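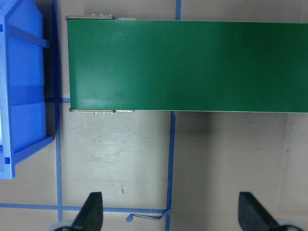
Tema: Kit de clasificación Clenitz, ¿alguien lo tiene en marcha?

fontes_taller
Nos han ofrecido el kit Clenitz para pasar piezas pequeñas de cinta a caja. Incluye brazo, pinza de dos dedos, cámara de muñeca y el programa. Piden 1.354 euros sin transporte. La cinta la ponemos nosotros, verde, de las corrientes, con la caja azul al final. ¿Merece la pena?

rodamiento27
Lo tengo desde abril. El brazo cumple. El programa de calibración es flojo y el manual se queda en 16 páginas, mal traducidas. Marca el suelo con cinta de pintor antes de atornillar nada. Si mueves la caja dos dedos, hay que repetir los puntos.

mgr_proltcombe
No estoy de acuerdo con lo del programa. La versión nueva guarda las posiciones y recalibrar me lleva cuatro minutos. Lo que falla es la cámara con superficies brillantes. En cinta verde satinada los reflejos me daban piezas falsas.

rodamiento27
¿Versión nueva? A mí Urnville me cobra 35 euros por actualizar.

mgr_proltcombe
Conmigo entraba en el primer año. Reclama con la factura.

tolva_sur
Yo lo devolví. Para piezas de menos de 27 mm los dedos de serie son demasiado anchos y los finos se venden aparte. Por ese precio prefiero un desviador neumático.

fontes_taller
Las nuestras son mayores, eso no me preocupa. ¿El hueco entre la cinta y la caja os ha dado guerra?

mgr_proltcombe
Poca. Pon el punto de soltar bien dentro de la caja y baja la velocidad en el último tramo.

tolva_sur
A mí se me caían ahí igual, también despacio. Pide una prueba con tus piezas antes de pagar.

fontes_taller
Vale, se la pido a Urnville y pregunto por la actualización.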